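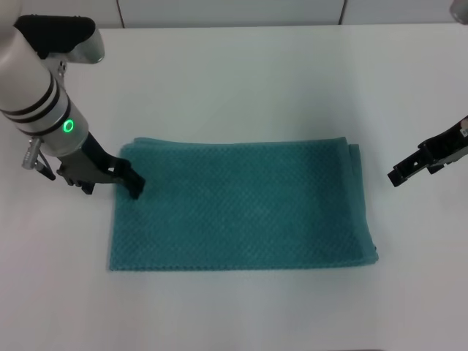 A toalha verde-azulada, dobrada na mesa branca.

29 de fevereiro de 2024

Dia a mais no calendário, gasto com roupa de banho. A Marichka Kravets garante que toalha se dobra em três. Eu sou do partido da metade.
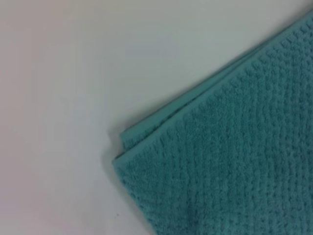
Ela diz que as pontas têm de bater certo. As minhas têm opiniões próprias, e o armário fecha na mesma.
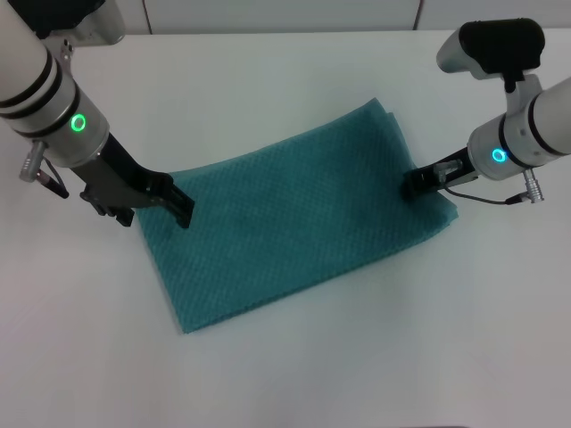 Para março

Comprar sabão. Dobrar os lençóis de elástico, ou então mudar de casa.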